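Mestcombe Allotments and Gardens List
Archive > Messages by thread > Messages by date > Search > Log in
Filed under: Soil, compost and feeding
Feb 10, 2026
Posted by Kavinda Begum

Re: [mestcombe-plots] Leaf mould, is it worth the space?

Replying below the quoted part as usual. I have trimmed the bits about the water rates, as that has its own thread.

> I have had two wire bays of leaves at the bottom of my plot since
> the autumn before last. One has sunk to a third of its height and
> the other looks the same as the day I filled it. Same fence, same
> shade, same wire. The slow one is mostly beech and the leaves are
> stuck together in flat wads.
>
> I am short of room this year and want to put a second row of
> currants in. Is it worth keeping the bays going, or should I tip
> the lot on the compost heap and be done? I have also read that you
> have to wait three years before it is any use, and I would like to
> know whether people here do wait that long.
>
> Also, do you add anything to it? The man at the garden centre told
> me to put lime in.
>
> Plot 51

I would keep the one that has sunk and deal with the other.

Beech is slow. So is oak, and so is anything thick and shiny like laurel, which I would leave out altogether. If the leaves are in flat wads then very little air or water is getting between them. Fork the whole bay out onto a sheet, pull the wads apart by hand, water the dry layers as you put them back and tread it down lightly. It is an hour's work. If you have a mower you can run over the leaves first, a thin layer at a time, and that makes more difference than anything else I have tried. I did half of mine that way in March last year and left the other half whole. By the end of the summer the mown half was dark and crumbly and the whole half was still leaves.

On the compost heap question, you can tip them in, but not all in one go. A heap that is mostly leaves goes cold and sits there. I add a bucket of leaves when I have a lot of grass or kitchen peelings to go in, and keep a bag by the heap for the purpose. You will still need somewhere to store them, so it doesn't save you as much room as you would think.

On the three years, it depends what you want it for. After one year it is good enough to spread on beds as a mulch, and the worms take it down over winter. After two you can dig it in or put it round the currants. For sowing seed I want it fine enough to go through a riddle, and that is when people say three. I have used two-year-old hornbeam through a riddle with no trouble. I mix it with an equal amount of sharp sand for carrots in tubs and use it straight for lettuce.

I don't add lime. Leaf mould comes out a little on the acid side and most vegetables don't mind. If your soil has been tested and it needs lime, put it on the soil, where you know how much is going on.

As for space, bags are the answer for small amounts. The thin black ones split, so I would ask for empty compost sacks. Turn them inside out, fill them with wet leaves, tie the neck, make a few holes with a fork and push them behind the shed. I had 42 sacks along the Hoder Lane fence at one point and they took up less ground than one bay. Write the year on each of them. I didn't the first time and had to open them all to find out which were ready.

Please don't collect from the edge of the main road. There is too much litter and grit in it. The lane behind the Prostell field is clean and mostly field maple, which rots down quickly. Leave the leaves under the hedge itself alone, as there are hedgehogs along there.

I'm opening the riddled stuff at the hall table before the next seed swap, so anyone who wants to feel the difference between one year and two can come and do so. Bring a tub with a lid if you want to take some home.
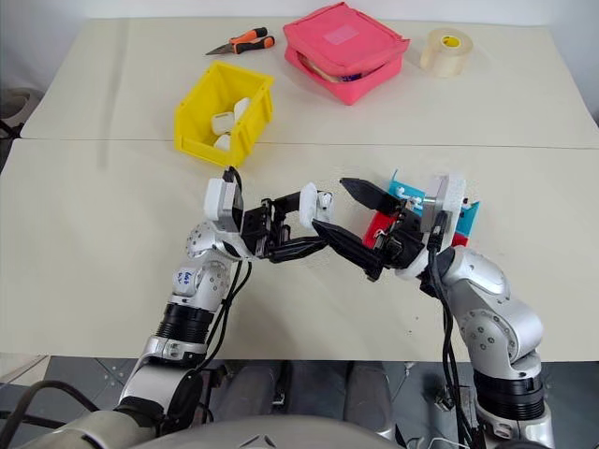
Pathirana wrote back the same evening to say that the mowing works for beech but you need the leaves dry, or they clog the deck and you spend longer scraping than mowing. The other point was about wire bays in general. The outside few inches dry out and never rot, so it is worth lining the wire with cardboard. Plain brown boxes with the tape pulled off will last a season and can go in with the leaves after that.

I agree with both of those. I would add that the top needs a cover in summer and should be left open in winter so the rain gets in.

Plot 51, if you do decide to empty the slow bay, put a note on the list before you tip it. I have room for four or five sacks and would take the beech off you.

Kavinda

Previous message | Next message | Reply to list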